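3.2 Background tone and reading comfort

The second part of the study asked whether the gray used behind a block of text changes how long people are willing to read it. Earlier work on screen contrast has mostly compared black on white with white on black. Middle grays have been given less attention, even though many public displays, library catalogs and bus station screens use them. We wanted materials that were plain enough to keep readers from looking away from the text, but that still had a visible break between a lighter area and a darker one, as most rooms do.

The backgrounds were picked from a set of computer-rendered views held by the Raleck archive. Views with patterned walls, windows or strong color were dropped first. The ones we kept have two flat gray areas that meet along a straight, slanted line.
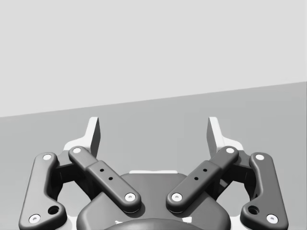 Figure 4. Rendered view with a pale backdrop and a medium-gray surface.

Text panels were placed in the upper part of each view, over the lighter tone. The passages came from the Tavon reader, a collection of short nonfiction pieces on weather, cooking and local history. Each passage was set in the same typeface and at the same size. Line spacing was fixed at the value used in the first part of the study (Section 3.1). The passages were matched for word length and sentence length but not for topic, and we return to this in Section 5.

A total of 428 adults took part. They were recruited through public libraries in Fernness and the nearby town of Raju, and all of them reported normal or corrected vision. Testing ended on March 31, 2023. Each person read 16 passages, with a short break at the halfway point. Readers could stop a passage at any time by pressing the space bar, and the time until the key press was recorded. After each passage they rated comfort on a seven-point scale and answered two questions about the content.
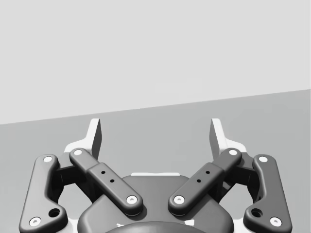 Room lighting was kept the same for all sessions. Blinds were closed and the ceiling lights were left on at full brightness. The screens were set to the same brightness before each session with a handheld light meter, and any screen that had drifted was reset before the reader sat down. Chairs could be raised or lowered, but the distance between the chair and the screen was marked on the floor. Readers who normally wore glasses for screen work were asked to wear them.

Two readers left before the break, and their data were removed. A passage was also removed if the key press came in less than two seconds, as such presses were taken to be accidental. Reading times were log transformed before analysis. We used a mixed model with background tone as a fixed effect, and with reader and passage as random effects. Comfort ratings were treated as ordinal and were analyzed separately.

The comfort scale was adapted from Khoo's earlier survey of library screens. Qistina Khoo gave permission for the wording to be shortened, and the version used in our study is printed in Appendix B. In that survey, readers tended to use the middle of the scale for every display they were shown. We therefore added a short practice block with one very low-contrast panel and one very high-contrast panel, so that readers had met both ends of the range before the first scored passage. Practice ratings were not analyzed.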